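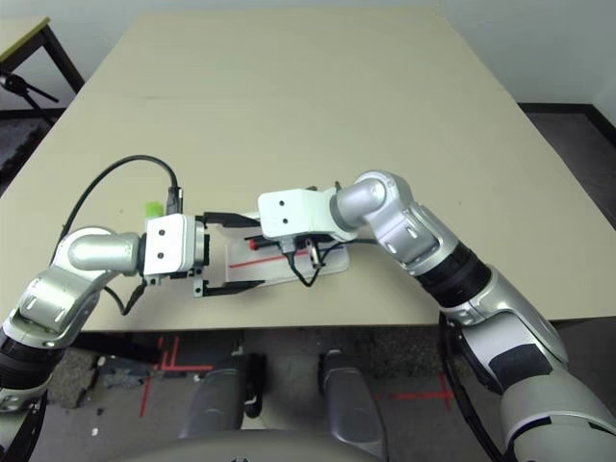
Orathai Yensuk

27th September

Habit log, day 123. Wrote the morning page before coffee, 10 minutes, timer on. Mostly complaints. Reread July – same worry about saying no to people, nearly word for word. Hm.

Gunārs suggests one question per week instead of a goal. Trying it. This week: what am I putting off becuase it matters?

Skipped the evening review again – move to lunch? Word count 543, too long. Cap it tomorow.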